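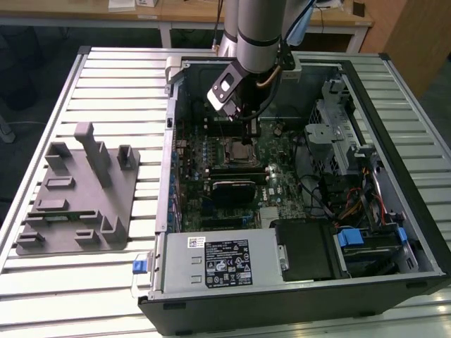

# Fludar

Search docs Go

Fludar is a small collection of sourdough starter notes. Every row is one feeding of one starter: what went in, how warm the kitchen was, and how high the thing climbed in its jar. I started it because I wanted to know if rye flour really does wake up a sleepy starter, and then I got carried away (there are now 3,000 feedings in here!).

Last update: 5th June

## What you get

- `feedings.csv` — the main table, one line per feeding
- `starters.csv` — one line per starter, with its age and where it came from
- `bakes.csv` — loaves, when the baker bothered to write them down

The three files join on `starter_id`. Open them in any spreadsheet program and you're off.

## The starters

There are seven, and I love them all. Humura is the oldest and the one with the most complete record. It lives on whole wheat and puts up with almost anything. Grastasis is a stiff rye starter that smells like green apples when it's happy. Mowat is the slow one. It sat in the back of a fridge all through April with no food, and its first few rows afterward are my favorite part of the whole table — flat, flat, flat, then a dome pushing at the lid. The other four go by number.

Dorota Krajewska kept the logs for Grastasis and also fixed my date columns, which were a mess. Thank you, Dorota!

## Columns in feedings.csv

- `flour` is the flour type in lower case. Mixes are joined with a plus sign, as in `rye+white`.
- `ratio` is starter to flour to water by weight, so `1:3:3` means one part old starter.
- `room_c` is the kitchen temperature in Celsius when the feeding was done. 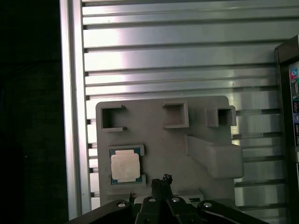
- `peak_hours` is the time from feeding to the highest point. Blank means the baker was asleep.
- `rise` is the height at peak divided by the starting height. A 2 means it doubled.
- `smell` is free text and a total joy to read. Please don't clean it up.

## Things to watch out for

Around 1,000 rows have no peak time. Overnight feedings are the worst for this, so if you average the peaks you'll be leaning toward daytime, when kitchens are warmer. I'd split by temperature first.

Jar shape matters more than I expected. A narrow jar makes the rise easy to read, and a wide bowl makes it close to guesswork.
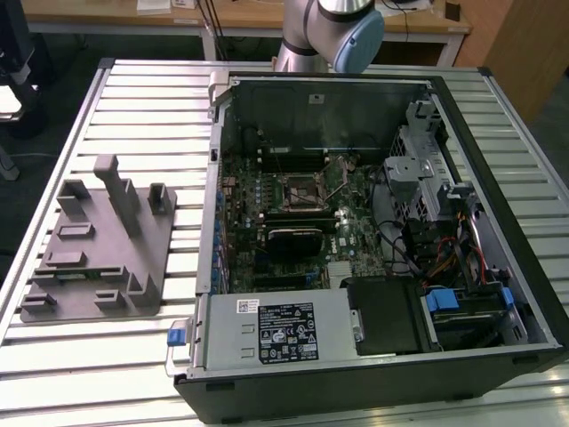
Rows measured in a bowl have `bowl` in the `vessel` column, and I leave them out when I compare flours. Hydration is also a bit loose in the early Humura rows, where I was still using a measuring cup.

## Adding your own

Yes, please! Copy the header line, give your starter a name that isn't taken, and send me the file. Weights in grams. Half-finished logs are welcome, and so are failed loaves.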